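Thermal paste

From the Plumau Home Computing Encyclopedia
Last changed 10/7/05

Thermal paste (also called thermal grease, heat sink compound, or just "goop" in my house) is the stuff that goes between a computer's processor and the metal block that cools it. I've been keeping up this article for a good while now, and it gets more mail than anything else I've written here, so I've let it grow a bit. Sorry if you only came for the one-line answer!

What it does

If you put two flat pieces of metal together, they don't touch nearly as well as you'd think. Even a surface that feels smooth under your finger is full of tiny scratches and dips, and every one of those traps a bit of air. Air is a lousy carrier of heat. The paste squeezes into the dips and pushes the air out, so heat can get from the processor into the cooler. The metal still does most of the carrying, and the paste just fills in the low spots. That's the part people get backwards. They figure if a little is good then a lot must be great, and they frost the thing like a cupcake.

What it's made of

Most kinds start with silicone oil or something like it, and then a fine powder gets mixed in. The plain white kind usually has zinc oxide in it, the same powder you find in diaper cream. (Yes, people have tried diaper cream. It dries out. Please don't.) Gray kinds may have aluminum or silver powder, and there are ceramic ones that don't conduct electricity, which I like for beginners, or for anybody with shaky hands like mine.

There are also pads, which come already stuck to the bottom of many boxed coolers. A pad that softens with heat is meant to be used one time. Once you've pulled the cooler off, scrape the rest away and use paste when you put it back.

Kinds I've used

Cernance White comes in a small tube and it's what I learned on. It's runny, cheap, and gets on everything you own. Lirkby Gray is a good deal thicker and comes in a syringe, and I find it much easier to place. The Levchenko compound is the fancy one, and I won't pretend I could tell it from the Lirkby in daily use. On my own machine the difference was 4 degrees, and I had moved a fan in between, so make of that what you like.

How much to use

For a processor with a metal lid on top, I put one small dot in the middle, the size of a grain of rice, and let the pressure of the cooler spread it. For older chips with a bare little core I spread a very thin coat with the edge of a plastic card. Both ways work. People argue over this on message boards until the moderators lock the thread, and I have been one of those people.

Set the cooler down straight and don't slide it all over the place. If you have to lift it off again, clean both sides and start fresh, or you'll trap bubbles.

Cleaning it off

Rubbing alcohol and a coffee filter! Paper towels leave lint, and coffee filters don't. The stronger alcohol, if your drugstore has it, dries faster. Run the computer for a few minutes before you shut it down and unplug it, and the old paste will be softer. Then twist the cooler gently as you lift. If you yank straight up, some processors come right out of the socket along with it, pins and all, and I've spent a whole August evening straightening pins with a sewing needle.

How long it lasts

Years, usually. I've opened machines where it had turned to chalk and the owner never noticed a thing, and others where it was still soft. If your fan has started roaring for no clear reason, blow the dust out first. It's the dust more often than the paste. If that doesn't help, new paste is cheap and worth a try.

See also: Heat sinks; Case fans; Dust; Static electricity

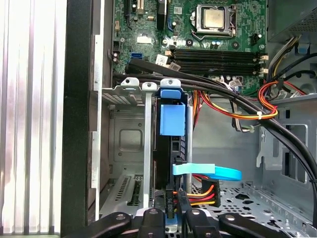 I still owe this page a section on graphics cards, which have their own little coolers and their own little headaches. I've got notes for it, and if you've changed the paste on one yourself, do write and tell me how the clips came off.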